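Journal > Kitchen and language > Words for small things

When I moved to Florham in April, I believed my English was good enough for daily life. I could read a contract and I could complain to the electricity company. What I could not do was buy things for the kitchen.

In my language we have one word for every flat thing that carries food. It is used for the metal one in the oven, the one for bringing tea to a guest, and the one under a plant pot. In English there is tray, dish, tin, platter, saucer, and in the shop on Mallet Street also "traybake tin", which I had to read twice. I asked there for "a plate for the oven" and the lady showed me dinner plates, very kindly, one after another.

So I began a notebook. I wrote each word with the place where I heard it, for example "rack — bus, two women talking about biscuits". The notebook has now 94 words. Many of them I will never say aloud. I still mix up colander and calendar when I am tired, and I once told my neighbour that I drain the pasta in a calendar.

The evening class at Brendusari Hall helped less than I hoped. We did the past perfect for three weeks and the teacher was good, but the past perfect does not help you in a shop. I learned more from old recipe books, which cost 50 pence each at the market. They repeat the same verbs on every page: fold, rub in, grease, line. "Line" gave me trouble. I understood that I must draw something.
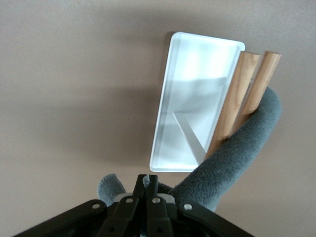

Page last changed: 2023-12-09

Tray is still the word I like best. It is short and it is easy in my mouth — the "tr" is the same as at home. A white plastic one with a raised rim is a tray, and so is a wooden one with handles, as far as I can hear. With "dish" I am not so sure, because people also use it for the food itself.

Next I want to write about words for cloths. I have already tea towel, dishcloth and flannel, and I don't know yet where the last one belongs.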